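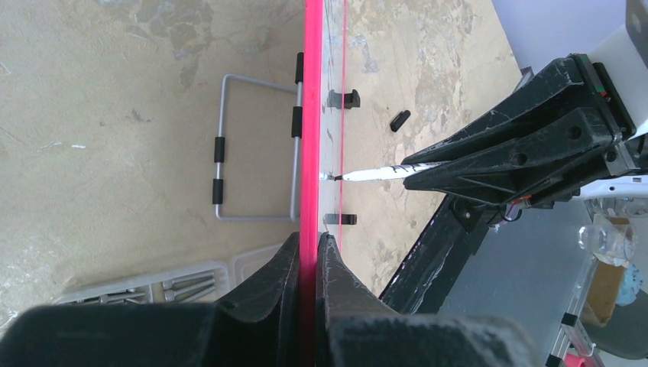 March

Up at 6:30. Frost on the car again but it was gone by the time I left. Porridge, and the last of the pears Solange gave me.

The choir business took up most of the morning. Colleen Tremblay called before I had my coat on to say the hall at Kandonberg is booked on the evening we wanted for the spring concert. They can give us the week after or nothing. I said take it. She wants to ask the altos first. I told her the altos will say yes if the rehearsal stays on the same night, and she said she would think about it.

Then to the bank to pay the deposit on the music hire. It came to 264, more than last year, and for one fewer piece. We lost the Bakker setting, which I was sorry about, but the tenor line goes up too high for the men we have now. Gönül has offered to find something easier to put in its place. She has a folk song from her grandmother that she has written out in four parts. I looked it over at lunch. The second verse is lovely. The bass part has a few notes that I think are copying mistakes and I have marked them in pencil to ask her.

Rehearsal at 7. We had 30 people, which is good for this time of year. Darcy Morin was late and came in during the warm-up with his scarf still on. We started with the slow piece and it was flat by the end of the first page, the same as last time. I had the sopranos sing it alone, then with the altos, then everyone without the piano. Better. It still sinks at the long note before the key change. I think they are running out of breath and not admitting it, so I have written in a breath two bars earlier and we will see.

Spent 20 minutes on the fast one, mostly words. Half the room says the ending one way and half the other. Jade Lemieux asked which was right and I had to say I would look it up. I have now looked it up and it was her way.

No break for tea – the urn has packed up and Colleen is trying to borrow another. People grumbled but we got through more than usual. I might keep the break short from now on even when the urn is back.

Drove Solange home. She is still undecided about the solo. She sings it well and knows it, but she had a bad time at Tukham two years ago when she lost her place, and she has not forgotten it. I did not push. I said she could tell me by the end of the month and that Jade would be happy to learn it as well, in case. She was quiet after that – I hope I didn't put it badly.

Home by 9:45. Soup and toast. Throat a bit sore from talking over the basses. Must remember to copy out page four for Darcy, who has lost his again, and to call Gönül before noon.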